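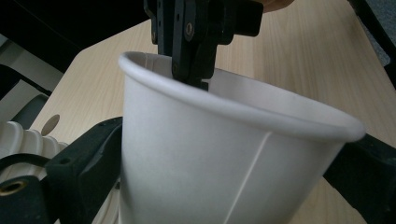 January 29, 2022

So we've had an offer accepted! I've been sitting on this since just before Christmas because I'm superstitious about these things, but the searches are back and my other half says I'm allowed to blog about it now.

It's a plot of land. Not a house, not a flat, a plot - a long, thin, slightly sloping bit of grass on the edge of Treltosham with a hedge down one side and a view of the reservoir if you stand right at the top and lean a bit. We first went to see it in December in sideways rain and I still liked it, which I took as a good sign. It was listed with Naster as "Plot 6, Vositz Lane" and the particulars were two paragraphs long, one of them about the bus stop.

I had no idea how different buying land would be. With our house you walk round, you open the cupboards, you pretend to know about boilers. With a plot you just sort of stand there. I paced it out in my wellies and got 89 paces from the gate to the back fence, then my other half did it and got 86, and we had a small argument about whose legs were to be trusted. The plan says 910 square metres all in, so I've stopped pacing.

A few things I've picked up, in case any of you are thinking of doing the same.

Ask where the services are. The water main runs down the lane, lovely, but the nearest sewer is on the far side of the field next door, so we'll probably end up with a little treatment plant. The agent did tell us this, but only when I asked for the second time.

Read the planning permission properly, all of it, including the dull conditions at the end. Ours has outline permission for one house, and there's a condition about keeping the hedge and another about where cars can turn. I'd happily have missed both. Check when it runs out too - we've got longer than I feared but not as long as I'd like.

Get somebody to look at the access. The gate is ours but the first strip of the lane is private, and Ghumman (our solicitors, very patient, very slow with emails) spent weeks finding out who is supposed to mend the potholes. The answer is all of us on the lane, in equal shares. Fine by me, though I'd have liked to know before I drove through the big one.

And go back at different times. We went at school run time, after dark and once on a foggy morning when I couldn't see the reservoir or indeed the hedge. There's a dog two doors along that has opinions. I can live with the dog.

Exchange should be in the next few weeks if the last bit of paperwork turns up. After that comes the soil survey, and then the fun part, where we try to agree on how many windows a kitchen needs. I want loads. I'll put the sketches up once they look less like a shed.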